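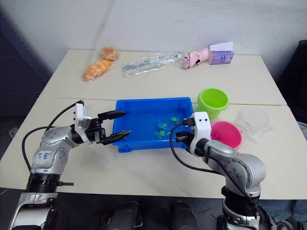
Fliris Team Events – Pre-Session Safety Checklist
Indoor percussion and game stations, Wastmont hall
Date: 20 November 2019
Completed by: Jelle Goossens
Reviewed by: Humaira Abbasi
Booking ref: 618
Maximum occupancy for this layout: 200

Mark each item OK, ACTION or N/A. Comments go under the item. Items marked ACTION must be closed before guests are admitted, unless the reviewer signs the comment.

1. Access and exits

1.1 Both fire exits unlocked and clear to full door width – OK
1.2 Exit signs lit – ACTION
Comment: Sign over the kitchen-side door flickering. Hall manager swapped the tube at setup. Closed. JG
1.3 Step-free route from parking lot to hall – OK
1.4 Chair rows linked, center aisle kept – N/A
Comment: Standing format.

2. Drums and hand percussion

2.1 Drum shells free of cracks and splinters – ACTION
Comment: Drum 13 has a raised splinter under the lower ring. Taken out of the set and tagged. Replacement requested from Cuypers in March for the same fault on a different drum, still not received. JG
2.2 Tension hardware tight, no exposed thread ends – OK
2.3 Shaker end caps secure – OK
Comment: 2 caps reglued, left to cure overnight before use.
2.4 Mallet heads fixed to shafts, pull test by hand – OK
2.5 Hearing protection at the door – OK
Comment: Foam plugs only. Ear defenders for children are on the other van. For adult groups this is acceptable. HA

3. Electrical

3.1 PA and mixer leads undamaged, test labels in date – OK
3.2 Cables taped or under ramps where guests walk – ACTION
Comment: Ramp missing at the stage left crossing. Lead rerouted along the back wall and taped. Closed. JG
3.3 Speaker stands pinned and legs fully spread – OK
3.4 No extension reel used while coiled – OK

4. Game stations

4.1 Tables level, leg locks engaged – OK
4.2 Small parts kept off the floor between rounds – OK
4.3 Water containers stable and set away from powered equipment – OK
4.4 Towels and wet floor sign within reach of any water station – OK
Comment: Check again at each changeover. The sign tends to get moved to the coffee area.
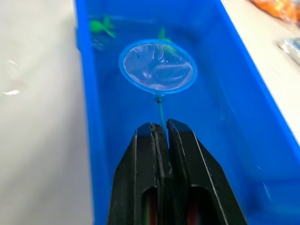
4.5 Food items: allergen cards out – N/A
Comment: No tasting round in this booking.

5. Staff and briefing

5.1 First aider named and on site – OK
Comment: Humaira Abbasi.
5.2 First aid kit complete – ACTION
Comment: Burn gel past its date. Replaced from van stock. Closed. HA
5.3 Guest briefing covers exits, volume and lifting of the large drums – OK
5.4 Client contact told of activity changes – OK
Comment: Ikamgate asked for the blindfold relay to be dropped. Removed from the running order.

Reviewer notes

Item 2.1 stays open on the equipment log until the drum is repaired or written off. It does not go back in the set with tape over the ring – this was done once and the tape lifted during the session.

Please use the current version of this form. The old one has no line for 3.4.

Cleared to admit guests: Yes
Signed: H. Abbasi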